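Painted brick arch in the hallway — tidy the plaster edge or leave it?
Posted in May by mortar_and_pestle

Hi all, quick one before I have to ring the plasterer back. We've taken over an old place in Prutenham, part studio part office, and the hallway has a bit of brick showing through the plaster. Sort of an arch shape. All painted white, brick and plaster both, so it's the shape and the joints you notice and not the colour. The plaster round it stops in a wobbly rough line. Half of us love it. Other half reckon it looks like someone went to lunch and never came back.
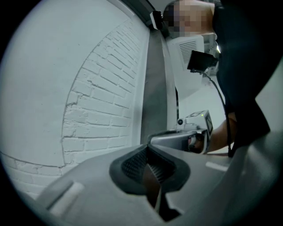 2 min read

Grey column right next to it, vent with the slats further along, neither of those can move. So whatever I do to the edge has to look ok beside a dead straight column. Thats really what's bugging me, straight thing and wonky thing side by side.

Options as I see them:
- leave it alone, fresh coat of white
- cut the plaster back to a clean curve, bead it
- skim over the lot and forget there was ever brick

Plasterer (Henar, local mob, decent so far) wants to do the last one. Quote is ok. I'm not sold.

---

bluestone_bec
Leave it!! Please dont skim it. We did that at our last house and I still think about it.

---

trowelhead
Skim it. Sorry. Painted brick with a ragged edge is a dust shelf. Every raised edge on every brick holds fluff, and in a hallway people brush past with bags and jumpers. Ours needed the vacuum brush constantly. If the brick was bare and nice I'd say different but somebody's already painted it, so you're not saving anything.

---

bluestone_bec
@trowelhead it's a wall not a bookshelf, how much dust are you making

---

trowelhead
Corridor with a vent in it. Plenty.

---

saltdamp_sam
Before anyone picks a look — tap the plaster along the border. Knuckle, then the handle of a screwdriver. If it sounds drummy for more than say 30 mm back from the edge, it's letting go of the wall and you'll be fixing it whatever you decide. If it's solid, you've got all the time in the world.

Also what's the paint? If it's plain acrylic over old soft brick and there's moisture in the wall it'll blister eventually. Can't tell from a photo. Tape a square of clear plastic over a few bricks, seal all the edges, leave it 24 hours. Beads on the wall side = sort the damp first.

---

mortar_and_pestle
Tapped it this arvo. Solid on the top of the curve, a bit hollow down low on the left. Plastic going on tonight. No idea on the paint, previous tenants did it and left half a tin of Tekell in the cupboard but that could be for anything.

Same hallway, looking along it.
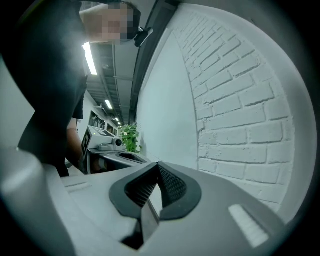 How do you clean painted brick without wrecking the finish?
Use a soft brush attachment on the vacuum first, then a barely damp microfibre cloth with a drop of dish soap, and skip the sugar soap unless you're about to repaint.

---

trowelhead
Fair bit of traffic by the sounds of it. I'd still skim. Or at minimum bead the edge so no one catches a sleeve on it.

---

gumleaf_reno
Disagree on the bead. A metal or PVC bead on an irregular curve looks like a repair, esp beside that column. What we did: wet the plaster edge, feather it down by hand with a small tool so it dies into the brick instead of stopping in a lip. Still wavy, but it looks meant. Took me a weekend. Two coats of flat white after. Don't use satin, it shows every lump when the light comes along the wall.

---

bluestone_bec
^ this one

---

saltdamp_sam
Feathering's fine as long as you use lime, not gyprock compound. Compound goes to mush if there's any damp at all. Phùng sell a small bag of the premixed stuff, or did, check they've still got it.

And cut the hollow section out before you start. Don't plaster over drummy plaster, you're only adding weight.

---

trowelhead
Agree with sam on that bit. Nothing else.

---

mortar_and_pestle
Ok update. Plastic came off, wall side was dry, bit of fog on the outside so thats just the room. Rang Henar, told them no skim. They'll patch the low left bit in lime and I'll have a go at feathering the rest myself, starting down low where the bin can cover my mistakes.

Still undecided on the column. Someone here wants it white to match. I kind of like it grey?

---

gumleaf_reno
Leave it grey. You'd be touching up scuffs on it till the lease runs out.

---

trowelhead
White. Do it properly or dont bother.

---

mortar_and_pestle
Grey for now. Will post again once the patch has gone off, going to be a while as I'm away for a bit.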